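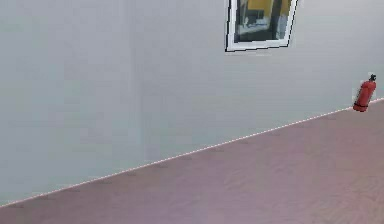 FOR IMMEDIATE RELEASE

Hanville shared workshop opens up its rover project, simulator and all

HANVILLE, Feb 17, 2024 - Hi, I'm Xiomara Rosenthal, and I've been asked to write the press release for our rover because I'm the one who talks the most. Fair enough! I've never written one before, so if you're an editor and this is twice as long as you wanted, please cut it wherever you like and just keep the part with the open day in it.

The short version: a bunch of us at the Kestell workshop have been building a little indoor rover that finds its own way through a building, and as of today the whole thing is free for anybody to download and build. That means the drawings for the body, the wiring notes, the driving code, and the simulator we use to teach it where walls are. We call it Gastton, with two t's, after a spelling mistake on the first parts order that we all got fond of.

How it started

Last October I was trying to get a wheeled box to roll down the hall without hitting anything. It hit everything. Hollis Dvorak was at the next bench fixing a sewing machine and watched me chase it for most of an evening, and then he asked why I didn't practice on a computer first, where the walls don't leave scratches. I said that sounded like a lot of work. It was a lot of work, and he ended up doing most of it (thank you, Hollis).

So now we have a simulated building, and it's plain as can be. Gray walls, a pinkish-brown floor, a window here, a red fire extinguisher over there. We left it simple on purpose. Gastton drives around in there from its own point of view and has to work out where the floor stops and the wall begins, which is harder than it sounds when the wall is one flat color and there's nothing on it to latch on to. A baseboard strip helps a great deal. Long blank walls are still the thing it likes least, and we've spent more evenings on blank walls than on any other part of this project.

The extinguisher turned out to be useful too. It's small, it's very red, and it stays put, so we use it as a landmark. If Gastton spots it again on a second lap, it can fix its guess about where it is. Leonilde Barreto wrote that piece of the code over one long weekend and then rewrote it the next weekend, and the second one is the one you'll find in the download. The first one is in there as well, in a folder called "old," in case you'd like to see how she got there.

What it's made of

The real rover, the one you can trip over, is a flat base with two driven wheels and a caster at the back. One camera, a small computer, a battery pack from a dead cordless drill, and a bumper made out of foam pipe wrap. Parts came to 68 dollars for us, but that leaned hard on the workshop's scrap bins, and your bins may be worse than ours. You can cut the body by hand with a coping saw. We have a laser cutter and I still did mine by hand, mostly as the line for the laser was long that night.

It runs for up to 3 hours on a charge if the floor is smooth. On carpet it's a good deal less and I'm not going to put a number on it, as Fitzgerald and I are still arguing about how to measure it.

Speaking of Fitzgerald Delacroix, here's what he'd like me to put in, word for word:

"I've been soldering for most of my life and I had never touched a simulator. I figured it was for other people. Two evenings in I was moving walls around and swearing at it like everybody else. If you can read a recipe you can do this part."

And from Myrtle Pettigrew, who keeps the workshop calendar and has tested every version of the instructions by following them exactly as written:

"Step nine used to say 'attach the camera.' Attach it to what? It's fixed now."

What's still rough

I'd rather tell you up front. Going from the simulator to a real hallway is bumpy. Real floors shine, real doors get left half open, and people walk through. The simulated rooms are also pretty coarse to look at, with jagged edges on things and blurry stuff behind the glass. We do have a setting that makes it all prettier, but it runs so slowly on my old laptop that I turned it off and forgot about it. The rover doesn't seem to mind.

Windows are another sore spot. Gastton sometimes decides that whatever it sees through the glass is somewhere it could drive to. Leonilde has a fix half done - it checks how high up the sill is before it gets any ideas - and that should be in the next update.

Also, stairs. Please don't let it near stairs. It has no idea about stairs.

We named the simulator Nedeljković, by the way, and yes, you have to type the accent, or at least you did until Myrtle complained. Now it takes a plain c too.

Come build one

We're running a build night series at Kestell starting next month. There are 20 spots and it's free for members, with a small parts fee for everyone else. You don't need to know how to code. You do need to be okay with a hot soldering iron, or okay sitting next to somebody who is. Kids are welcome with a grown-up. We'll have a couple of spare laptops with the simulator already set up, so you can drive around in the pretend building while you wait for a bench.

There's an open day first, and that one's just for looking. Gastton will be doing laps of the front hall, Hollis will have the simulator up on the big screen, and you can take over the steering and see how far you get. The record for a lap in the simulator is 52 seconds and it belongs to Leonilde's daughter, who would like it known that she used the keyboard and had no practice.

If you write for a paper, a newsletter, a school bulletin or anything like that, come by any evening the lights are on. We're happy to show you the insides. We'd really love to hear from teachers, too. The simulator runs fine without the rover, so a classroom could do the whole driving part with no hardware at all.

About Kestell

Kestell is a shared workshop in Hanville with wood, metal, sewing and electronics benches. Members pay monthly and get a shelf. Guests are welcome on open evenings.

Contact

Ask for Xiomara Rosenthal at the Kestell front desk, or leave a note in the rover mailbox by the door. I check it most nights.

20 shares
3 comments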